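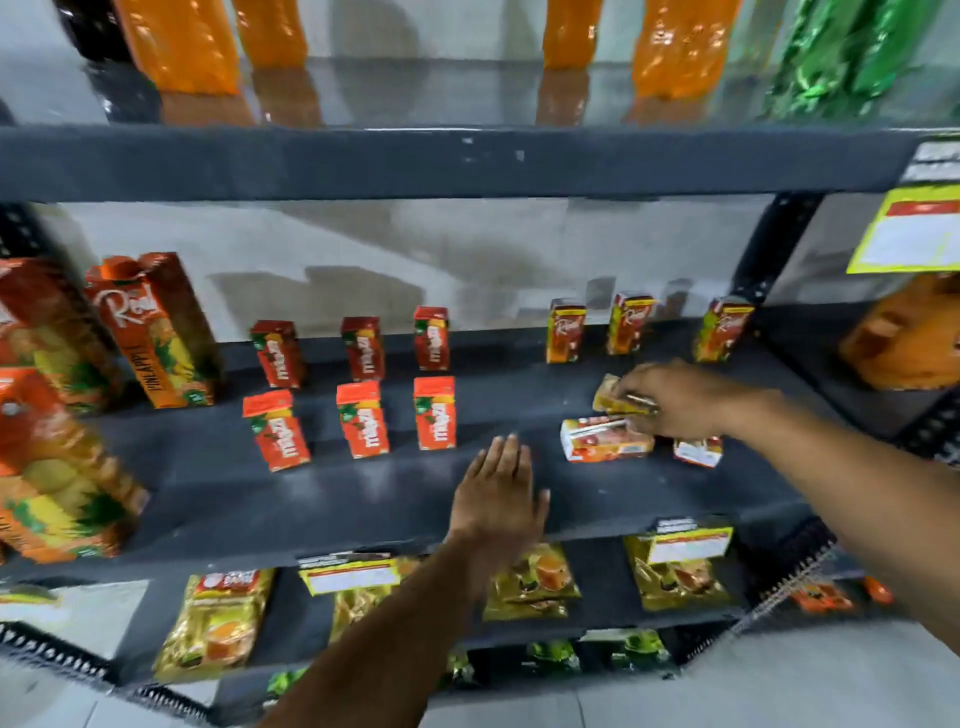 Juice on the middle shelf, snacks below.

I have wanted to see the inside of the Piddale cider and juice works ever since we moved to the valley, and last month I finally got my chance! They open the doors to the public one Saturday in March, before the bottling season gets busy again, and I was in line by 8:30 with a thermos and the wrong shoes. (Bring boots. The yard is gravel and mud, mostly mud.)

Our guide was Edgardo Dizon, who has worked the presses for 23 years and talks about apples the way other people talk about their grandkids. He started us off in the fruit store, a long brick building with slatted bins up both walls, and oh, the smell when he slid back the door. Sweet and a bit sharp, with something like wet leaves underneath. The last of the winter keepers were still in there, a knobbly yellow apple called Hinholm that I had never heard of and now want a tree of. He cut one up with a pocketknife and passed it down the line. Very hard, very tart, and then this honey taste right at the end.

After that came the press room. The old rack-and-cloth press is still bolted to the floor and they run it for open day, which is worth the trip on its own. They build up a stack of cloths filled with pulp, the plate comes down slowly, and for a moment nothing happens, and then juice starts pouring out of all four sides at once. A little boy in front of me actually screamed. The modern belt press next door does 3000 gallons on a good day and is much louder, so we didn't stay long.

Tamsin Kowalczyk runs the tasting bench, and she had 7 juices poured when we came through. My favorites:

Hinholm and pear, cloudy, not too sweet
Straight Zonora, a red-fleshed apple that makes a juice the color of pink lemonade
Rimkutė, a spiced one with clove and a little ginger, served warm

The Zonora gets about two weeks of pressing in the fall and then it's gone for the year, so I came home with three bottles and have hidden one from my husband.

Lunch was a grilled cheese from the trailer in the yard, eaten standing up, with a cup of the spiced juice to keep my hands warm. Then I went back around the orchard on my own. The pruning was nearly finished and there were bundles of cuttings at the end of every row, which you can take home for kindling if you have room in the car.

Tours leave every 25 minutes and the last one is at 3:00. Parking is in the lower field, dogs are fine outdoors on a leash, and the shop takes cards. I'm going back in October for the pressing!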